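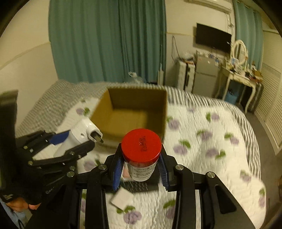 Krum Yordanov wrote:
> We've had the Rellia pair for most of November now and I'm ready to
> call it. The ridged pads beat the smooth ones on the Vuteck by a wide
> margin, anything round with a screw lid just stays put. 700 grasps
> logged, 31 drops. The Vuteck dropped twice that over the same list of
> objects. I'd say order two more pairs and stop arguing.
>
> Also the handles are lighter, which my wrists noticed by lunchtime.

Krum, I'd hold off on the order. Some questions first.

Over the same list of objects, fine, but was it the same people? When I ran the Vuteck set in the spring I had two operators who had never held one before, and most of their drops came on the first afternoon. If your 700 were all done by you, after months of practice, then a good part of that difference is you. I'd want at least one session with the hands swapped before I believed the pads had anything to do with it.

Second, what counts as a drop? I went back through my own sheet and I had written down slips, where the thing rotated in the jaws but didn't fall, as half. I don't think you did. If I take my halves out, the Vuteck number comes down quite a bit. Not all the way to 31, but close enough that I wouldn't spend money on it.

Third, jars are easy. A straight-sided plastic jar, clamped upright, is about the kindest object you can give to two parallel jaws, and I could probably do it with kitchen tongs. What I care about is the stuff with a handle on one side and the weight on the other, or anything that tapers. Small appliances are where the Vuteck gave me trouble, and your summary lumps them in with everything else. Could you split that column out?

On the pads. Ridges are nice until they wear. Aubert sold us ridged ones for the old arm and by grasp 3530 (I still have the log) the middle of each pad was shiny and we were back to squeezing too hard. I have no idea whether the Rellia rubber is any better. Neither do they, judging by the reply I got from their support, who sent me the brochure again.

I'll give you the weight. Lighter is lighter. But the linkage has a lot of bolts in it and I'd like to know if any have backed out yet. Please put a paint mark across a few of them tonight, then look again at the end of next week.

And before someone brings up Ketard: yes, I saw the video. It's one take, one object, and you never see the operator's other hand. When they send a unit I'll try it.

What I'd propose:

- 30 objects, same box for both grippers, no more than five of them jars or bottles
- two operators, each doing both grippers, order switched
- slips and drops in separate columns
- photos of the pads before and after

If Rellia still comes out well ahead after that, I'll sign the order myself and you can forward this message to whoever you like.

One more thing, the spreadsheet link in your last message asks me for a password.

> --
> Krum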